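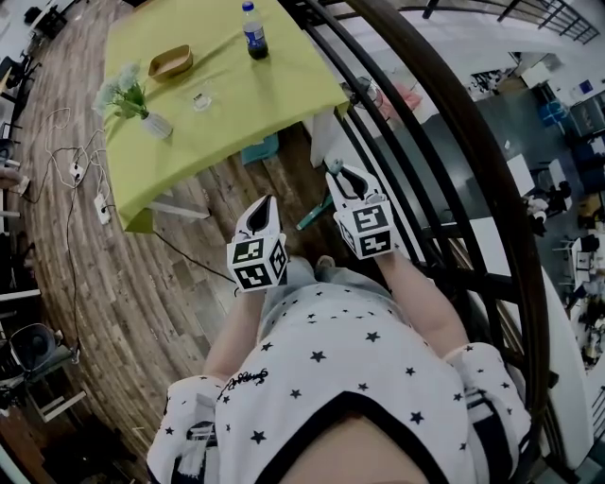 *Both grippers in hand, upstairs at the workshop. The green table is the practice table.*

Thu 4 October

I promised to write about the hand grippers when both of them were working at the same time, and since this week they are. The left one was ready already in January. The right one took the rest of the year until now, mostly because I printed its fingers wrong and then I was busy with other things.

For those who did not read the earlier posts: I am building a pair of grippers which a person holds and moves, and from the recordings I want to teach my small arm at home, the one I call Prultar. The arm is slow and has a weak elbow, but it can lift a cup. My hope is that it learns to clear a table. The grippers are named Lill, both of them, because I could not think of a second name.

## The cubes

Each gripper has a cube at the base with black and white square codes on it. The camera finds the codes and from them the software calculates where the gripper is and how it is turned. I had read that one flat marker is enough. For me it was not enough, because as soon as I turned my wrist the marker was gone from the view and the position jumped to some strange place under the floor. With a cube there is nearly always at least one face to look at.

I made three mistakes with the cubes, and maybe I can save somebody an evening.

1. I printed the codes on glossy paper. Under the ceiling lamps they became white mirrors. Matte paper is much better.
2. I cut away the white border around the code because it looked more tidy. The border is needed for the detection.
3. I used the same codes on the left and the right cube. The software then believed that I have one hand which travels very fast.

After the third one I gave every face its own number and wrote it with pencil on the inside, before gluing.

## The fingers

The fingers are white and pointed, with a black part inside the gap. The first version had round tips. They were nice for bottles and very bad for anything flat, for example a tray, where you need to come under the edge. The pointed version goes under the edge, but it also scratches. On my kitchen table I have now a small line which I can not explain to my family.

The spring was the other problem. I ordered a bag from Gondus, and the springs in it were too strong, so that after 11 minutes my thumb was hurting. I cut one turn from each and bent the end again with pliers. It is not beautiful, but I can work one hour now. One gripper weighs 235 grams with everything, and I would like to come below this, because the weight sits far in front of the hand.

## Recording at Natberg

At home I have only one table and it is always full, so I do the recording at Natberg, our shared workshop. I work on the upper floor, by the railing. The tablecloth is lime green and I like it for the reason that almost nothing else I own has this color, so the objects are easy to separate from it.

One recording is one small task, from the start position until both grippers are back in front of the body. So far I have 125 good ones. The goal is 2,000, and when I write this number down I feel a little tired. I threw away over half of my first recordings, because I was moving like I normally move. Prultar can not follow that. I must move slowly and also not look away, because my head turns and then the cubes turn out of the view together with it.

The cables on the floor are still a shame. I have bought clips for them and the clips are at home.

## What comes next

- Lighter handles. I want to try a hollow one with thin walls.
- A small sound when a cube is lost, so I notice it during the recording and not in the evening at the computer.
- Softer material on the finger tips, before I scratch something which is not mine.
- Testing the first 125 recordings on the arm, only the part with picking up. I expect very little from it, but I want to see if the movement goes in the right direction.

The files for the cube are ready and I will upload them when I have corrected the hole for the screw, it is half a millimeter too narrow. If you print it before that, use a drill, and go slowly, the wall there is thin.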